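September, a little after 8 in the morning

I have decided I love this room! I know it's half bedroom and half laundry, and I know the move from Stavville was supposed to be finished by now, but I woke up so pleased with it that I wanted to get the bed sorted before anything else. The gray headboard was the right choice. I went back and forth between this one and the plain one at Hastix for two weeks, and those padded channels running down it make me happy every time I come in. The big cream duvet came with me from Pelgate and it looks twice as good against gray. Started with the blue cloth, which had ended up on top of everything again. 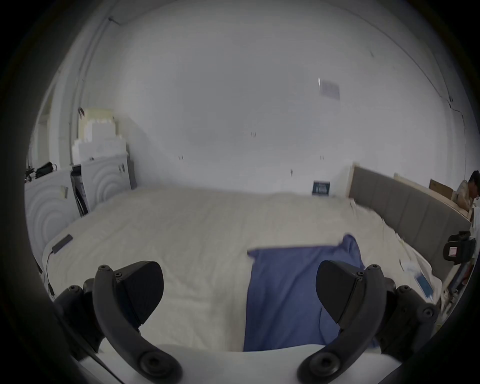

My sister, on the phone, said blue and cream was what Grandma always had, and had I thought about getting a proper blanket in the same blue for the foot of the bed. I hadn't, and now I can't think about anything else. Wool, maybe, for the winter. Bergeron has a shop that sells them by weight, of all things.

Anyway, the duvet. I do like a heap of duvet, I could leave it puffed up like that all day, but I'm trying to be a person who makes the bed. And with the washers in the same room there is no excuse at all for not keeping up with the bedding.

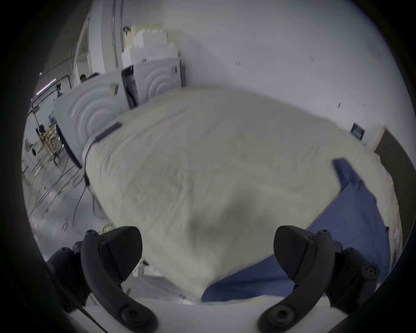
So the new plan is sheets every 2 weeks and the duvet cover whenever I feel like it, and everything gets folded on the bed because it's the biggest flat surface I own. I folded towels there last night until past 6 and my back didn't ache once. Such a good height!

Still to do: cables, the cardboard box, some kind of lamp.

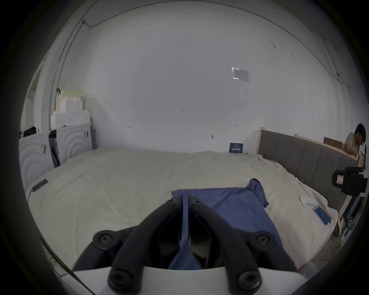

Blue on cream, phone and all.

Must measure for that blanket before lunch.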